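About Ukomis

Ukomis is an English-language fan site for idol radio. We listen to the shows, write up what was said, and post the summaries so that people who don't speak Japanese can enjoy them too. The site went up one January with a single recap of a late-night program, and it has been growing ever since!

Back then it lived on a free blog called Pladora, with a pink background and comments that broke whenever anyone used an apostrophe. I was writing for maybe a handful of message board friends who wanted to know what their favorite members talked about between songs. Then people started sending in corrections, and then whole recaps of their own, and before long Pladora couldn't keep up with us. The old posts have all been moved over (yes, even the embarrassing ones), and there are now more than 900 recaps in the archive.

What do we cover? Mostly weekly radio shows hosted by group members, plus internet broadcasts, backstage talk segments and the occasional magazine interview. We love the small stuff: who forgot her lunch on the way to rehearsal, what a junior member said to her senior in the dressing room, which listener letter made both hosts laugh so hard they missed their cue. Concert news gets covered well in other places, so we leave most of that to them.
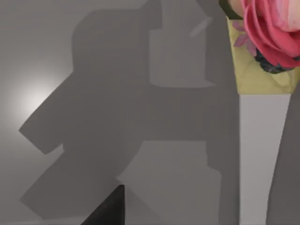
Our longest-running series is Brodari, the guide to recurring corners and running jokes. It has 142 entries at the moment, and if a recap mentions a game or a catchphrase you've never heard of, look there first. Cifuentes is the newer one, where readers write about the first broadcast that got them hooked. I read every one of those with a big grin on my face, and a few have sent me straight back to shows I hadn't played in years.

A word on how the recaps get made. Each one is written from the broadcast by ear and checked by a second listener before it goes up. They're summaries, so please don't quote them as if they were the hosts' exact words. If we couldn't make something out, we say so in brackets. Fixes are always welcome, even on very old posts.

We don't host audio, and we don't post private photos or gossip about anyone's life away from work. Comments are open to everybody, whether you follow 3 groups or just discovered one last night.

Want to write for us? Pick a recent show, send in a recap of up to 1000 words, and tell us which corner you liked best. Ukomis is run by fans in their spare time, so replies can be slow around big concert tours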